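## 4. Washing and drying your Wurex cloths

You've got the dispenser on the wall and the first pack loaded, so now for the part I like best – keeping the cloths going for years! A Wurex cloth is good for over 400 washes if you treat it kindly, and it gets softer all the way.

### 4.1 Before the first wash

1. Take off the paper band and snip the loop tag, leaving the stitching alone.
2. Soak the cloths in plain cold water for 40 minutes. A little dye may come out, and that's fine.
3. Squeeze gently. Please don't wring them, as the weave is at its weakest when new.

**Note:** Packs marked Dogar have been soaked at the mill. Go straight to 4.2.

### 4.2 Everyday washing

1. Shake out crumbs and grit.
2. Wash at 40 degrees with half your usual powder. Liquid works too.
3. Leave out fabric softener. It coats the cotton and the cloth will just push water about – try one wash without and you'll feel the difference straight away.
4. Pull each cloth square while it's damp, then hang it by a short side.

**Caution:** Never use bleach on striped cloths.

Striped cloths:

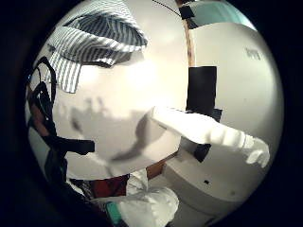
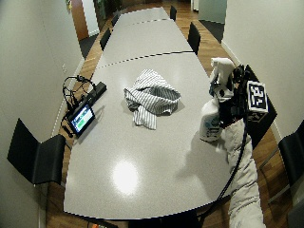 ### 4.3 Folding for the dispenser

1. Lay the cloth out and smooth it with the side of your hand.
2. Fold in thirds along the stripes, then once across.
3. Load with the fold facing you. The Rilside dispenser takes a stack up to 110 mm high; stop at the line.

**Note:** If the top cloth sticks, lift out the stack and turn it over. For spare springs, ask for part 348.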